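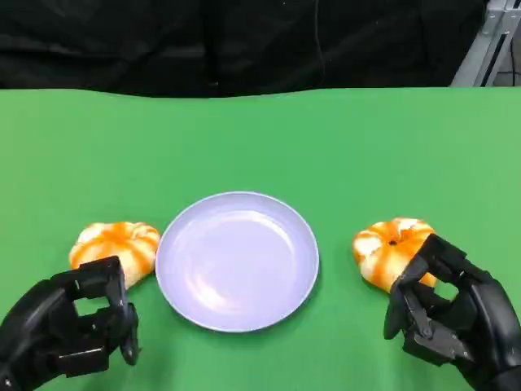
Page 183

Tanddale Workshop, Display and Table Settings
Dec 23, 2024
Entry by: Raili Pesonen
Read by: Eino Saarela

Subject: Small autumn setting, lavender plate with pumpkin pieces, on green.

The setting was laid out on the long table in the morning. The plate was placed first, in the middle of the green top and a little toward the front, with one pumpkin piece to each side. The plate was left empty at this stage. The left piece stands very close to the rim, nearly touching it, and its top leans slightly forward. This was noted as an acceptable position for the side view but too close for the order sheet, where the customer has asked to see the full outline of the plate.

Color. The lavender is cool and leans toward gray. Against the green it separates well, and the raised rim picks up a thin light line along its edge. The inner well shows pale patches from the overhead lights. E. Saarela regards these as a fault. I do not, provided that the same patches appear in every setting of the series. The matter is left open until the Dukenholm samples have been viewed under the same lights.

The orange on the pumpkin pieces is strong. It follows the grooves downward over the cream and gives a striped effect from the top outward. Seen from the far side of the room the stripes are what one notices first, and the plate second. The customer's brief states the opposite order. Two remedies were discussed: a wider space between the pieces and the plate, or a single piece placed on the plate itself with the other removed. The second is simpler and will be laid out first when work resumes.

Backdrop. The black cloth was kept. Its folds show faintly and should be steamed before the next session. The black cable hanging down the front of the cloth, right of center, is to be tied back to the frame. The far edge of the green covering is slightly wavy and needs to be pulled straight and clipped underneath. Clips are in the drawer marked Kettunen.

Tableware record. The plate is entered in the stock book under 2783, shelf two, with the other shallow rounds. It has been wiped with a soft cloth only. Colleagues are reminded that the abrasive pads at the sink are for the trays and are not to be used on anything with a matte face.

Position on the side. The upright position shows the stripes from the front. On its side the piece spreads out horizontally, the lobes are easier to read, and the dimple between them can be seen. From close up the general impression is a warm yellow-orange. For the detail page I recommend the side position. For the full table view the upright position should stand.

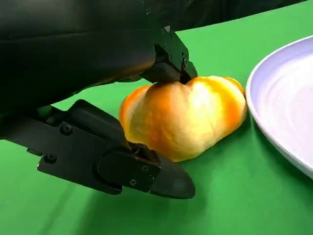
Matters carried forward

1. Lay out the single-piece version with the piece on the plate. Record the spacing in the margin of this page and not on a loose sheet.

2. Compare the lavender plate with the gray round from Dukenholm. If the gray is preferred, the stock book must be amended the same day.

3. Order green covering. The present length has served for most of the autumn settings and the supplier, Carix, requires notice before the holiday closure. The amount set aside for coverings and cloth is 2000, of which around 80 remains uncommitted. E. Saarela to confirm whether this may be spent in December or must be held over.

4. Steam the black cloth. Low setting, from the back.

5. Return the pumpkin pieces to their box in the padded inserts, stems of the tissue folded inward so that the lid closes flat. The box goes on the upper shelf, away from the radiator.

Note by E. Saarela, added in the afternoon: Read and agreed, except on the light patches. I ask that one setting be laid with the lamp nearest the door turned off, for comparison. The side position for the detail page is approved. The order sheet is to wait for item 1.

R.P. Lamp test entered on the list for the next session, after item 2.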